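Home Gallery Rooms Contact
2 min read

Laundry corner, Camlow – the August pictures

Quick one this month. The utility room at Camlow is more or less finished and people keep asking about the basket, so pictures first and the long write-up when I get a minute. Shelf is still not up. Paint is the Vörös grey, second coat went on Monday and I'm happy with it – Kornél Pap wanted something warmer but he doesn't do the washing.
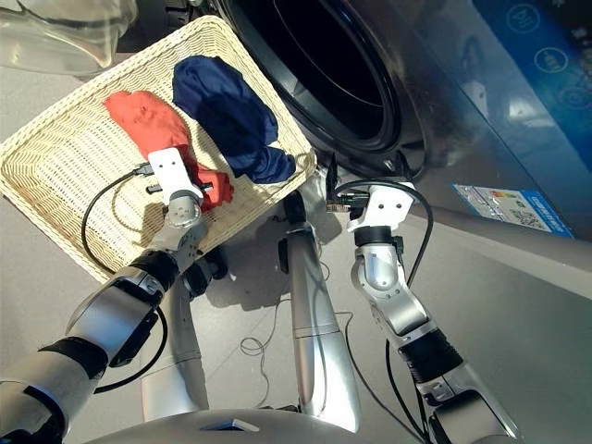

Floor space was the whole problem. We had 34 cm to play with once the pipes were boxed in, and the old plastic tub stuck out past the door. Went through 3 replacements before this one. The cream wicker is light enough to tip up by the machine, so the orange-red thing and the navy one can go straight from basket to drum without me carrying armfuls accross the room. Blue control panel is easy to find half asleep. Darks and brights together, yes I know, 39 minutes on the short wash and nothing has gone pink yet.

Basket came from Prindetti, who had 17 left when I rang. The Hororetti one was nicer shape but no good for us, the lid catches on everything and it weighs a ton. Might still get a small one for pegs.

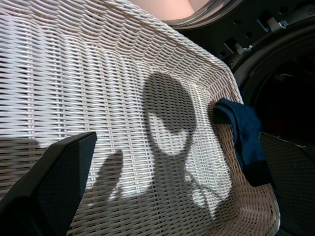 Inside of the basket, rope-like weave and a bit of navy over the rim.

Wipes down with a damp cloth, dust does get in the grooves so I use an old toothbrush along the rows. Will do the shelf pictures next, if the brackets ever turn up. Measurments for the pipe boxing on request, just email.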